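Okay, desk plant people, I need to talk about planters for a minute. Short thread!

I work in a room with white tables, gray metal chairs and zero color. By Wednesday of my first week I was already looking up little pots on my lunch break.

What I wanted: small, cheerful, cheap, and heavy enough that I won't knock it over with my elbow. I looked at 41 of them. Yes, I kept a list. No, I'm not sorry.

Runner-up was a speckled bowl from Valtonen, super pretty, but way too wide for the space I have next to my notebook.

And then I found the one and stopped looking!!
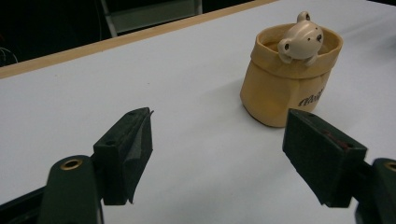
My Desk Garden

Mustard yellow, made to look like a crinkled paper bag with the top rolled down, and there's a BEAR in it. A cream-colored one with a tiny round ear, holding on to the rim with both paws. I love him so much.

The creases are my favorite part (after the bear). They look just like a lunch bag that's been folded a few too many times.

Next question is what to plant. I'm thinking something low so it doesn't hide his face. Maybe a baby sedum? Moss? I have 2 sedum cuttings rooting on my windowsill at home and one of them looks ready.

If you've kept anything alive in a pot this small, tell me what it was and how often you water it. More in June when things have filled in!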